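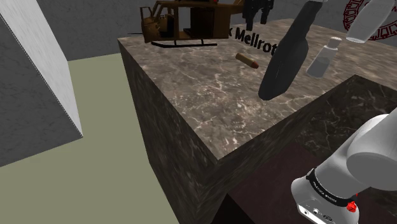 첨부 1. 대리석 무늬 상판과 갈색 장난감 헬리콥터 (렌더링)

티켓 102 / 분류: 인쇄 색상 / 상태: 보류

접수 내용
12월 카탈로그 시안을 Stimix로 내보내면 회갈색 계열이 전부 붉게 나옵니다. 화면에서는 멀쩡합니다. 프린터는 Torine이고 용지는 평소 쓰던 무광입니다. 드라이버는 이미 두 번 다시 깔았으니 그 얘기는 빼고 답변 부탁드립니다.

1차 답변 (Drundine 지원 창구)
모니터 밝기를 낮추고 프로그램을 재시작해 보시기 바랍니다. 대부분의 색상 문의는 이 단계에서 해결됩니다.

접수자 메모
대부분이라는 게 무슨 근거인지 모르겠습니다. 모니터 밝기가 종이에 찍히는 잉크를 바꿀 리가 없는데 일단 시키는 대로 했습니다. 결과는 같습니다. 표지도 붉고 20쪽 가구 면도 붉습니다. 같은 파일을 PDF로 저장해서 다른 뷰어로 뽑으면 붉은 기가 훨씬 덜합니다. 그러면 프린터보다는 내보내기 쪽을 먼저 봐야 하지 않나요.

2차 답변
노즐 청소를 2회 실행하시고 정품 잉크 사용 여부를 확인해 주십시오.

접수자 메모
정품입니다. 청소 2회 했고 노즐 점검표에 끊긴 줄 없습니다. 잉크만 줄었습니다.

오후 4시, 직접 확인한 내용
- 내보내기 창의 프로파일 항목이 "자동"으로 되어 있음. 자동이 무엇을 고르는지는 도움말 어디에도 없음.
- 수동으로 무광 프로파일을 지정하면 붉은 기가 줄어듦. 완전히 없어지지는 않음.
- 창을 닫았다 열면 다시 "자동"으로 돌아감. 저장 단추를 눌러도 마찬가지.
- 검정 농도를 62로 내리면 어두운 갈색은 나아지는데 본문 글자가 흐려져서 쓸 수 없음.
- Abdelaziz 서체를 쓴 쪽과 안 쓴 쪽의 차이는 없음. 서체 충돌이라는 게시판 글은 제 경우에는 맞지 않음.

3차 답변
말씀하신 현상은 최신 업데이트에서 개선되었습니다. 업데이트 후에도 동일하면 다시 문의해 주십시오.

접수자 메모
업데이트했습니다. 설정이 "자동"으로 돌아가는 것은 그대로입니다. 변경 내역에도 색상 관련 항목은 안 보입니다. 무엇이 개선되었다는 건지 항목 이름이라도 알려 주시면 좋겠습니다. 당분간은 PDF로 저장한 뒤 다른 뷰어에서 무광 프로파일을 지정해 뽑겠습니다. 해결로 처리하지 말아 주세요.

처리 기록
개발 부서 전달. 프로파일 설정 미저장 건은 별도 티켓으로 분리. 회신 예정일 미정.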